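**Grasp planner update, May**

Reltano 8 is now on both Promico arms. The planner picks finger poses from 2,115 stored grasps, up from 2,000, and most of the new ones are for clear or ribbed glassware. Depth readings on glass are still patchy — the new filter fills gaps before the planner runs.
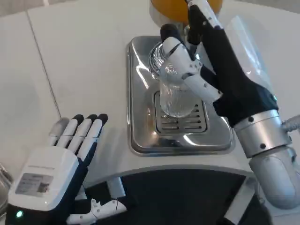 Grip force limits have moved to the shared config file, so please delete local copies before you pull. Ticket 385 stays open until the logging fix is merged.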